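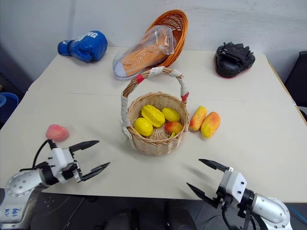

Luva de boxe azul e ténis de lona cor de laranja sobre uma mesa branca.

Hondance abre seis novos pontos de recolha de material desportivo usado

Novembro de 2020 - A associação Hondance alarga este mês a sua rede de recolha de calçado e equipamento desportivo em segunda mão, com a abertura de seis pontos em escolas e pavilhões do distrito de Aveiro. A rede passa a contar com oito locais de entrega.

Desde junho, os dois primeiros pontos receberam 3.664 artigos. Depois da triagem, 3.236 foram considerados em condições de voltar a ser usados e entregues a clubes de bairro e a agrupamentos escolares. Os restantes seguiram para reciclagem têxtil.

"O calçado de criança é o que sai mais depressa. Um par de ténis dura uma época no pé e fica anos no armário", afirma Elsa Eklund, coordenadora da Hondance. Segundo a responsável, os pedidos dos clubes aumentaram no início do ano letivo, sobretudo de ténis entre os números 30 e 38 e de luvas para as escolas de boxe.

São aceites ténis, chuteiras, luvas de boxe, raquetes, bolas, caneleiras e equipamentos de treino. O calçado deve ser entregue aos pares, limpo e atado pelos atacadores. A associação não recebe capacetes, patins com rodas partidas nem roupa interior desportiva.

O transporte entre os pontos de recolha e o armazém é assegurado pela Siriwardena, empresa de distribuição com sede em Ílhavo, ao abrigo de um acordo válido por um ano. A triagem continua a ser feita nas instalações da Lirnana, em Águeda, onde cada artigo é verificado e separado por modalidade e tamanho.

"Já passávamos por estas localidades todas as semanas - bastou acertar horários com as escolas", explica Mervin Perron, responsável de operações da Siriwardena.

Os clubes interessados em receber material devem preencher o formulário disponível nas secretarias das escolas aderentes, indicando modalidade, escalões e tamanhos. As entregas fazem-se por ordem de inscrição.

Contacto para a imprensa: Anoma Karunaratne, gabinete de comunicação da Hondance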